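Lodura is looking for a resident DJ and music host for our live room, and we would love to hear from you whether you have been playing clubs for years or have mostly been the one everybody hands the phone to at weddings.

A little about us first. Lodura is a music venue and small record label in the old printing quarter of Ferell, and our main room holds 39 people at tables and a good many more on their feet. We put on local singers, dance bands, brass groups, a monthly beat night, and now and then something that doesn't fit any poster category (the accordion and drum machine evening sold out, and we still get messages about it). What we don't have is someone to hold the night together between the acts – someone who knows when the room wants to sit and listen and when it is dying to get up.

## What you would be doing

You would play before, between and after the live sets, usually from eight in the evening until one, and introduce the artists from the stage. At least half of what you play should come from musicians in our own region. We care about this a lot, and so do the people who come here, but we won't stand over you with a stopwatch. You'd have the run of our record shelves, close to 2,000 pieces at last look, plus whatever you bring yourself.

You would also help us pick the opening acts for Plukero, our summer showcase, which takes over the courtyard in July. Last year 42 acts sent in songs and we listened to every single one, with a lot of coffee.

## Who we hope to meet

- You know music from around here and you are curious about the rest
- You can talk into a microphone without reading from a card
- You are kind to nervous performers, sound engineers and people who request the same song twice
- You are at least 20 and free to work late

Experience with our kind of mixer is nice to have, and we are happy to teach you. If you sing or play something too, do tell us!

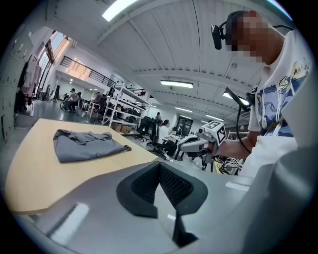 The position is part time, two or three nights a week, and it is paid by the night, with a meal from the kitchen and a ride home if you finish after the last bus. The first month is a trial for both sides, paid at the full rate.

## How to apply

Send us a mix of up to an hour, recorded any way you like, and a few lines on a local artist you think more people should be hearing. You don't need a résumé or a press photo. Drop it all in the form on our website or leave a memory stick at the Lý café next door, where they will put it in the box for us. We are listening through the end of March and will write back to everyone, even if it takes us a while. Tryout nights are in April, and you are welcome to bring friends along to dance.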